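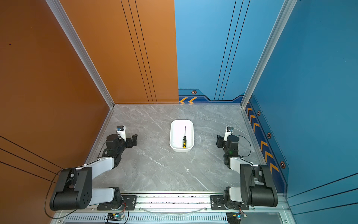 Frequently asked questions: benchtop offcuts and remnants

What counts as a remnant?
Any piece left over from a full slab once the customer's job has been cut. Ours range from splashback strips to pieces long enough for a laundry or a small island. We don't sell seconds under the same label. Those are on the Clearance page.

Which ranges do you have?
Mostly Nadham and Bretari, which are the two we cut most often. Grey marble patterns come through regularly. White goes quickly and we don't keep a waiting list for it.

Can I reserve a piece?
Yes. A $100 deposit holds a remnant until close of business the next working day. The deposit comes off the price, or is refunded if you change your mind within that time.

Will the colour match my existing benchtop?
Possibly not. Patterns vary between batches, even under the same product name. Bring a sample or a drawer-sized offcut of your own and compare it in daylight in the yard. Photos on a phone are no good for this.

Do you cut to size?
We do straight cuts and sink cut-outs. Send a drawing in millimetres with the sink template, if there is one. Curved work goes through our fabrication desk and is quoted separately. Please don't cut any of our products at home, including the ones sold as easy to work.

How much is delivery?
Delivery is free within the metro area on orders over $4,000. Below that it depends on weight and distance, so ask for a quote. Regional orders travel with Trekance and are booked once the piece is paid for. Someone must be there to sign.

Can I pick it up myself?
Yes, between 7 am and 2 pm. Pieces travel upright on an A-frame or well padded against the side of a ute tray. We won't load a slab flat on roof racks.

How do I clean it?
Warm water, a soft cloth and a mild detergent. Skip bleach and scouring pads. Use a trivet under hot pans.

What about returns?
Uncut pieces can come back within a fortnight with the receipt. Cut pieces can't be returned unless we got the measurements wrong.

Who do I speak to about trade accounts?
Ramesh Bhatia at the Bhardwaj Road counter. Bring your ABN and licence details. Applications lodged in June take a little longer because of end of financial year.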